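Instrument tie

An instrument tie is a surgical knot made by winding suture thread around the jaws of a needle holder or similar grasping tool, and then using the jaws to pull the free end of the thread through the loops. It is one of the three common ways of tying suture, along with the two-handed tie and the one-handed tie. It is the usual method for closing skin wounds, for work with fine thread, and for nearly all knots tied inside the body during keyhole surgery.

Name

The terms "instrument tie" and "instrument knot" are used for the same thing. Teachers of minimally invasive surgery also speak of "intracorporeal tying", meaning that the knot is formed inside the body. The opposite is "extracorporeal tying", in which the knot is formed outside and slid down to the tissue with a knot pusher. Not every intracorporeal knot is a surgeon's knot, although the two are sometimes confused by beginners.

Parts of the thread

After a stitch has been placed, the thread has two ends. The long end is normally the one attached to the needle. The short end, or tail, is the one left on the far side of the stitch. In an instrument tie the long end is wound around the jaws and the short end is grasped. A short tail makes it easier to pull the end clear of the loops, but a tail that is too short may slip back through the tissue.

Method

The basic steps for a square knot are as follows.

The needle holder is placed between the two ends of the thread, over the wound.
The long end is wrapped around the jaws once.
The jaws are opened slightly, moved to the short end and closed on its tip.
The short end is drawn through the loop, and the two ends are pulled in opposite directions until the throw lies flat.
The long end is then wrapped in the opposite direction, the short end is grasped again, and the hands move the opposite way from the first throw.

Each pass of this kind is called a throw. Two throws wound in opposite directions make a square knot. If both are wound in the same direction and pulled the same way, the result is a granny knot, which slips more easily.

Double first throw

In a surgeon's knot the thread is wound twice around the jaws for the first throw. The added friction helps hold the edges of the tissue together while the second throw is made. Some surgeons use three turns with very smooth thread. Extra turns make the first throw bulkier and can keep it from lying flat.

Number of throws

The number of throws depends on the material. Braided thread grips itself well and generally needs fewer throws than monofilament, which is smooth and tends to spring back toward its straight shape. Added throws also leave more foreign material in the wound, so tying more than the thread requires is discouraged.

Tying inside the body

Tying through small openings is harder than tying in the open. The instruments turn around a fixed point in the body wall, the view comes from a screen, and the needle and both ends of the thread must stay in sight. A common arrangement is the C-loop, in which the long end is laid in a curve above the tissue so that the second instrument can be wound around it. Jointed instruments make the winding easier, as the tip can be angled toward the thread.

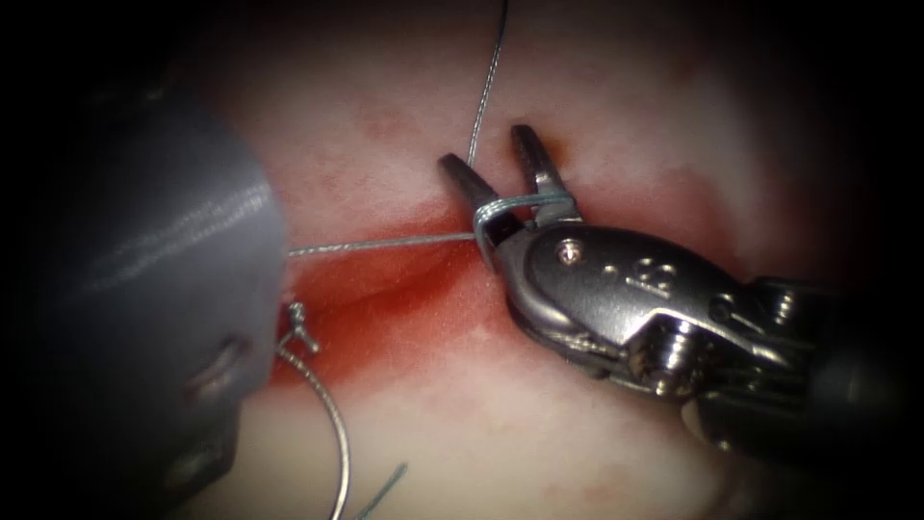 Surgical Skills Reference – Department of General Surgery, Trasonent Teaching Hospital

Loops of thread wound around the base of the jaws on a wristed instrument. The jaws are open, and one strand runs up between them from the coil.

Loops that sit close to the wrist are less likely to fall off the tip early, but they have farther to travel when the knot is drawn down. Loops near the tip come off freely and are easily lost. Closing the jaws on the tail before the loops are slid off is part of the same movement in practiced hands.

Common faults

Loops falling off the jaws before the short end is grasped.
Tail left too long, so that it folds back and forms a bow in the knot.
Thread gripped hard in the middle of its length, which can fray or weaken it. Where possible, only the end that will be cut away should be grasped.
Ends pulled unevenly, turning a square knot into a sliding one.
First throw loosened by lifting the ends before the second throw is laid.

Practice

Instrument ties are usually learned on foam or silicone pads, then in a box trainer. The department's course, written by Aba Kyei and Elikem Agbeko, starts with open square knots and moves to intracorporeal tying once the trainee can change winding direction without prompting.

See also

Needle holder
Square knot
Surgeon's knot
Suture materials

Page last reviewed 21 December 2020 by Kwabena Opoku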